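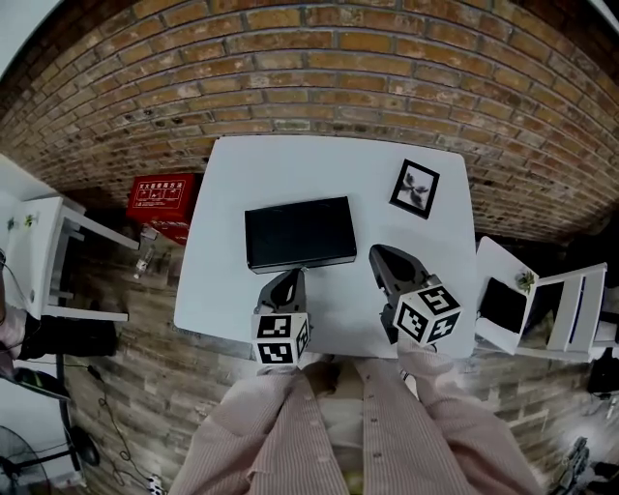

Sur la table blanche, une boîte noire et un petit cadre au motif végétal, devant le mur de briques de la salle.

Skunddale : l'atelier d'encadrement Pluvlow ouvre ses inscriptions

22 janvier 2025

L'atelier Pluvlow, installé depuis l'été dernier dans la rue de Hebden, ouvre cette semaine les inscriptions pour sa deuxième saison. On y apprend à encadrer soi-même des petits formats : feuilles séchées, cartes anciennes, dessins d'enfants, photographies de famille. Les séances se tiennent dans la salle du rez-de-chaussée, celle que les habitants du quartier reconnaissent à son mur de briques arrondi.

Le principe reste le même que pour la première saison. Chaque participant apporte une image ou une plante déjà pressée, choisit un cadre dans la réserve de l'atelier et repart avec l'objet terminé et rangé dans une boîte. Les formats sont volontairement modestes. Un grand cadre demande un verre plus lourd et un matériel de coupe que l'atelier ne possède pas encore.

Le travail commence toujours par le passe-partout, le carton blanc qui entoure l'image. C'est l'étape que les débutants trouvent la plus difficile, car une coupe de biais se voit tout de suite une fois le verre posé. L'atelier fournit des chutes pour s'exercer pendant la première heure, et personne n'est obligé de couper son carton définitif le premier jour. Ceux qui préfèrent peuvent aussi choisir un passe-partout déjà découpé, dans les dimensions les plus courantes.

Les plantes occupent cette fois une place plus grande dans le programme. Pendant la première saison, beaucoup de participants étaient venus avec des feuilles encore humides, qui avaient taché le carton après quelques semaines. L'atelier demande donc que les plantes soient pressées au moins un mois à l'avance, entre deux feuilles de papier buvard, et gardées à plat dans un endroit sec. Les fougères et les feuilles d'érable donnent de bons résultats. Les fleurs épaisses, comme les roses, sont à éviter - elles gardent l'eau trop longtemps et s'écrasent mal sous le verre.

Une séance entière sera aussi consacrée au rangement et au transport. Il s'agit d'une demande venue des anciens inscrits, qui avaient du mal à rapporter leur cadre à la maison sans abîmer les angles. On y verra comment choisir une boîte plate à la bonne taille, comment protéger le verre avec du papier de soie et dans quel sens poser le cadre dans la boîte. Les personnes qui souhaitent offrir leur travail pourront préparer leur paquet sur place.

La saison comprend 9 séances, de février à juin. Chaque groupe est limité à huit personnes, afin que tout le monde dispose d'assez de place autour des tables. L'atelier a reçu presque 400 visiteurs pendant ses journées portes ouvertes de juillet, et plusieurs groupes avaient été complets très vite. Il est donc conseillé de ne pas attendre le dernier moment.

Une séance seule coûte 26 euros, avec le cadre, le verre et le carton compris. La boîte est vendue à part. Il est possible de s'inscrire pour une seule séance si des places restent libres, mais la priorité est donnée aux personnes qui suivent la saison complète.

Les inscriptions se font directement à l'atelier, aux heures d'ouverture, ou à l'accueil de la bibliothèque d'Iltby, où des formulaires sont déposés. Les enfants sont acceptés à partir de dix ans, accompagnés d'un adulte. Une liste du matériel à apporter est remise avec la confirmation.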